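We use cookies to remember your settings and see which pages get read. Accept all | Manage choices

PRESS RELEASE
7 October 2026

Tuston repair library opens its doors in November

I've been promising this one for ages, so it's lovely to finally write it down. Tuston, the small lending and mending outfit I run with Fasil Ejigu, is opening a proper repair library in Gelska next month. You can borrow the tools, use a bench, or sit with one of us while we work out why your toaster has given up.

We started with a van and a lot of biscuits. Last year we mended 1354 things for people who would otherwise have binned them – mostly lamps, kettles and coats, plus one accordion that took Fasil three weekends and which he still talks about. The van got far too small, so when Finmont offered us the old shop on Awwad Street at a rent we could live with, we said yes before they'd finished the sentence.

Joining will cost nothing for the first year. After that we'll ask for whatever you can manage. We have around 3000 tools on the shelves already, and we'd love more sewing machines, decent wood chisels and anything for bicycles. Please don't bring microwaves! We can't take those.

Fasil is running the electrical evenings and I'm doing clothes and zips. "I'd like people to have a go themselves," Fasil says. "If you've never held a soldering iron, come along and I'll show you which end to keep hold of."

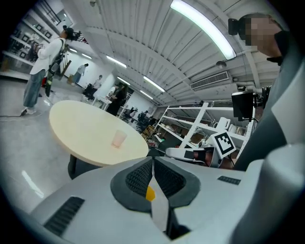
Sewing evenings fill up fastest, so do put your name down early if you're after one of those. Beginners get first pick until the end of November, then it's open to everyone. Bring the thing you want mended, and any spare buttons or screws that came with it – we're forever hunting for a match.

If you're a reporter and fancy a look round before we open, drop me a line and I'll put the kettle on.

Finlay Niven
Tuston

Contact us | © 2026 Tuston | Back to top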